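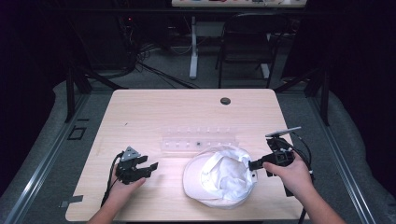
*A white baseball cap, turned upside down on the table, with a clear plastic rack behind it.*

## Caps and canvas

Most caps get washed too hot and dried in a heap. Harriet Nguyen-Tran ran the repair counter at Dillameck for years, and she starts with the inner band. Sweat collects there first. She uses cool water, about 30 drops of plain dish soap and a soft brush - never the dryer.

The bill gets wiped only. Older ones from Cleltthorpe have cardboard inside and go soft after one soak.

Canvas takes more handling. Nguyen-Tran folds it along the old creases and checks each stud or pin for rust before it goes away for the winter. 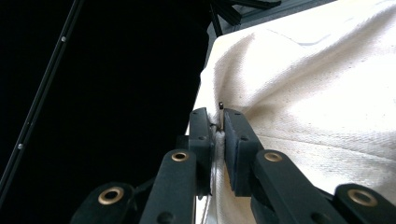 *Off-white canvas drawn into a tight fold, a small metal pin standing up from it.*

A loose stud can be reset for less than the price of new cloth. She keeps 300 spares in a Nukitz tin and orders more in November.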